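Household Machines Circle – minutes of the September meeting
2018-09-29, upstairs at the Deák reading room

Present: Iona Menzies (chair), Attila Kovács, Kornél Fekete, Xiomara Zamora, Erick Lema (minutes)

1. Last meeting
Agreed as read, once Kornél's surname had been given its accent back. Iona thanked everyone for coming up all those stairs on a Saturday, and Xiomara for the plum cake.

2. Can a machine put the laundry away yet?
Attila had spent a good part of the summer reading up on this and spoke for rather longer than the agenda allowed, though we were all glad to let him. His view is that washing and drying were settled long ago and that folding is where everything still gets stuck. A towel is a fair start, being square and the same on both sides. A jumper is another matter – the sleeves go where they like, the knit stretches when it is lifted by one corner, and a machine has to work out which bit is the neck before it can do anything sensible at all.

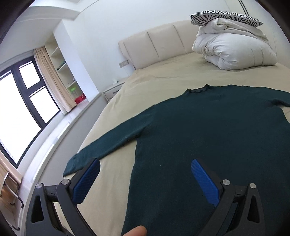
Kornél asked whether two fingers would ever be enough, or whether a machine needs something closer to a proper hand. Attila thought two would do for most of it, provided there were two arms to go with them, and said that laying a garment flat beforehand was half the job. Xiomara wondered who was meant to do the laying flat. If it was still her, she said, she might as well carry on and fold the thing, and there was a good deal of sympathy for this round the table.

3. Lustent folding cabinet
Kornél has had a reply from Lustent. The cabinet would cost 747 pounds and takes shirts and towels, clipped on by hand one at a time. No thick knitwear. We agreed to wait.

4. Shop floor
Iona reported on her visit to the Wullonico warehouse, where a machine packs boxed goods very nicely but soft parcels still go to a bench with five people at it. She was made most welcome and would happily go again.

5. Next time
Erick to write to Zoko about a demonstration. Xiomara to bring the towels.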